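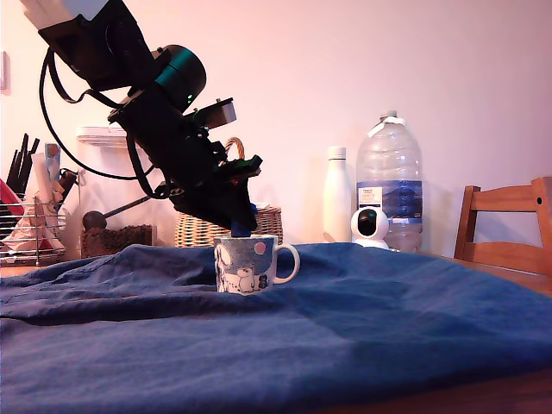 Igor Vrabec

There are 2 kinds of household. In one, mugs live in a cupboard, handles facing the same way, and come out when someone wants tea. In the other, mugs are a form of storage that will occasionally accept a hot drink, provided you tip out the paper clips first. I grew up in the first and have lived for 20 years in the second.

Our best mug is white, with a speckled blue picture on it and a pale cartoon creature of the Moomin persuasion. It has a pink circle up near the top that my daughter calls a balloon and my wife calls the moon, and I have learned to stay out of it. By any reasonable measure it's a good mug. It holds a decent amount, the handle fits a whole hand, and I haven't drunk coffee from it since August.

What it holds is small blue things. I couldn't tell you when this became the rule. A mug left on the table attracts whatever is nearby, and once one blue object is in there, the next has a precedent. To put a pencil sharpener in with them would now be considered vandalism.

The home organizing trade would like to sell me a solution. I went to the Trurnik showroom in Skunelberg to see one, a wall of matching tubs with lids, each with a little brass frame for a label. The full wall costs $3,385 before installation. The young man on the floor asked what I was hoping to store. I told him the contents of a mug, and he went to see if his manager was free.

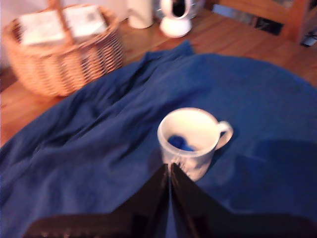 Then there's the cloth. Ours is dark blue and lives on the wooden table, where it's meant to protect the finish. It has never once been flat. I smooth it out at breakfast and by lunch it has a mountain range again, usually with a valley just wide enough for a mug to sit in at an angle. Gkikas, the catalogue people, sell a set of weighted clips for this very problem. We own the clips. They are in a different mug.

I did try, briefly, to reform. Farard puts out a tidying guide, 400 pages long, which advises you to pick up each object and ask where its home is. I picked up a blue thing, asked, and put it back in the mug, since that was plainly its home. The book had no further advice for me. It's currently under the short leg of the bookcase, doing well.

My wife's position is that we should simply buy another mug, a plain one, for the coffee. I can see the sense in this. I can also see the window sill, where the last three plain ones are full of elastics, dead batteries and foreign coins — the coins being mine, and under review.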